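Rerkby Site Staff and Management Meeting
Minutes

Date: April 27, 2019
Place: Upstairs meeting room, Rerkby
Present: site manager (chair), operations lead, floor lead, both shift representatives, training coordinator, safety representative, Pudo project lead, office assistant (minutes)
Apologies: payroll, Brimer liaison

1. Minutes of the last meeting

Agreed with one correction. Under item 4, "the packing team will move to the Pudo project" should read "members of the packing team may apply to move to the Pudo project." The night shift representative asked that the corrected version go up on the board as well as in the folder, as several people had read the first one and were upset by it. Office to do this.

2. Matters arising

Lockers: still waiting on the supplier.
Bus times: the day shift representative has written to the bus company and had no reply.
Parking: carried over.

3. Pudo project: where we are

The project lead reported. Pudo is the furniture-handling system Brimer wants running on the returns line. It learns from recordings of people doing the work. Staff at Rerkby make the recordings using hand-held grippers, and Namboodiri does the training of the software off site.

Chairs and small tables are finished. Coat racks started this month. So far 181 coat rack recordings have been accepted and 44 sent back. The most common reason for sending one back is that the operator moved the rack too quickly. The next is that an arm was in the way of the markers on the grippers.

The coat rack was picked as the third item at the request of the returns line. It is tall, the weight is low down, and the legs catch on other stock. The floor lead said people on the line turn a rack over without thinking about it and then find it hard to explain to someone new. Doing it with grippers has made them slow down and notice where they hold it.
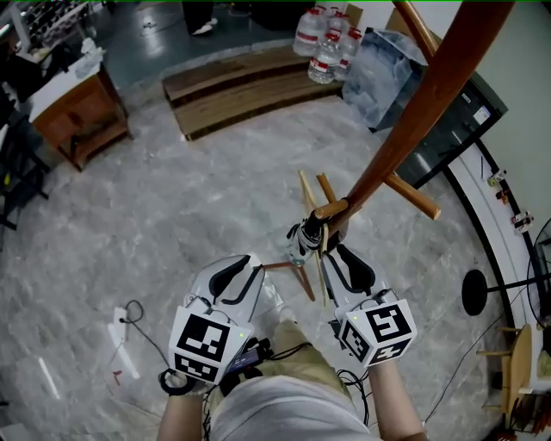
Coat rack handling with the hand-held grippers.

The day shift representative asked whether the recordings would be used to judge how fast people work. The project lead said no. The site manager said this should be in writing. Agreed that a one-page statement will be issued before any further operators sign up. It should say what is recorded, who can see it and how long it is kept.

The night shift representative asked who at Namboodiri looks at the recordings. The project lead did not know and will find out.

4. Jobs and hours

The operations lead went through the plan for the returns line. There are 18 people on the line across both shifts. Brimer has confirmed that no one will be let go as a result of Pudo before the end of the trial. The shift representatives noted that this says nothing about after the trial and asked for that to be minuted. The operations lead accepted the point and said she could not promise more than Brimer had given her.

The plan as it stands is for Pudo to take over turning and stacking. Checking for damage, cleaning, small repairs and anything with loose parts stay with people. The floor lead said the line would lose its easy jobs and keep its fiddly ones, and that targets would have to come down to match. At present the target counts a chair stacked the same as a joint reglued. Operations lead to bring new targets in draft.

Discussion on pay. Recording operators are on their normal rate. The shift representatives said operators are teaching their own job and should get the trainer rate while they do it. The training coordinator agreed that the trainer rate exists for this sort of work. The site manager will put it to Brimer with a recommendation to pay it, backdated to the first recording.

A member of the night shift had sent in a note asking if people can say no to recording. Yes. It is by application only and anyone can stop.

5. Operator comfort and training

The training coordinator has spoken to all current operators. Comments were mixed. Most like the change from the line. Two asked for shorter turns. The grippers are not heavy at first but are felt in the wrists and forearms by the end of a turn. Operators also said that looking down for long periods makes the neck stiff, more so when the job is near the floor, such as working around the legs of the rack.

Turns are to be cut to half an hour with a full break between. The project lead said this would slow the schedule. The site manager said the schedule would have to be slower.

The training sheet needs a new section on grip. Operators have each found their own way to hold the pole, and Namboodiri has said that a range of grips is useful as long as each one is steady. The sheet currently tells people to copy the first operator. That line is to come out.
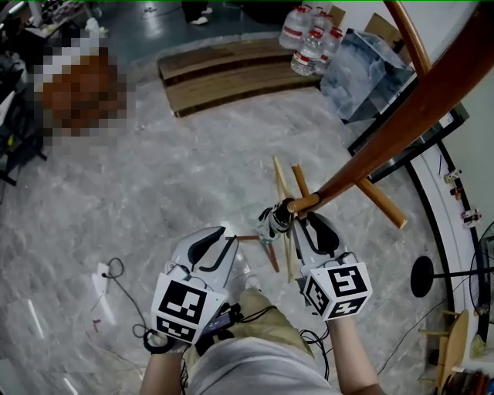 6. Safety in the recording area

The safety representative has walked the area and handed round her notes and a print.

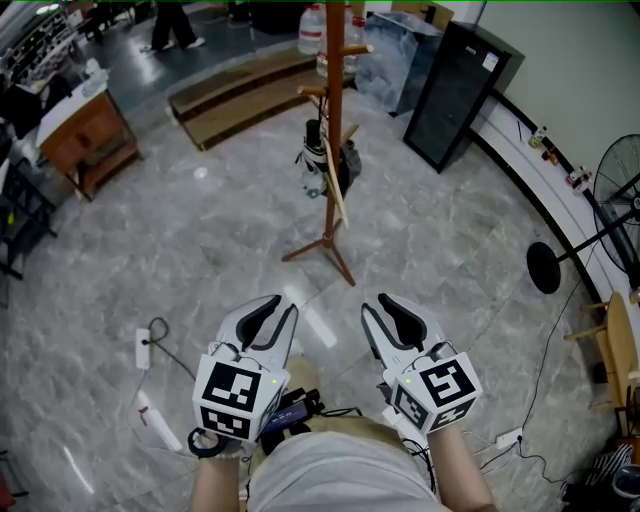 Trips are her main concern. An operator in the middle of a recording is watching the grippers and the item, and cannot be expected to look where their feet are going. Power strips are lying on the open floor on both sides of the coat rack, with a cable running across the tile on the right. She wants them off the floor or along the wall under covers before coat rack work goes on. She also asked that the low wooden platform behind the rack be moved out of the area when the task does not call for it. The project lead said the layout has to match from one recording to the next and would like to do both changes together, between batches. Agreed, provided the current batch is the last one with the old layout.

She also raised people crossing the far end of the area during recordings. The floor lead said it is the short way to the stock room. Tape line to be put down, and a sign when recording is on.

The fan is to be kept. Operators had asked for it. It should be checked with the rest of the electrical items.

7. Any other business

The vending machine is giving the wrong change again. Office to report.

The day shift would like the radio back on the line. No objection if it is off during recordings next door.

A visit from Brimer is expected in June. Staff to be told beforehand who is coming and whether they will be asked to demonstrate.

Actions

Office: post corrected minutes; report vending machine
Project lead: written statement on recordings; ask Namboodiri who has access; agree layout change with safety representative
Operations lead: draft targets for returns line
Site manager: trainer rate, to Brimer
Training coordinator: new turn times; revise training sheet
Safety representative: cable covers, tape line, sign, electrical check
Day shift representative: chase bus company

Next meeting to be set once Brimer has replied on the trainer rate.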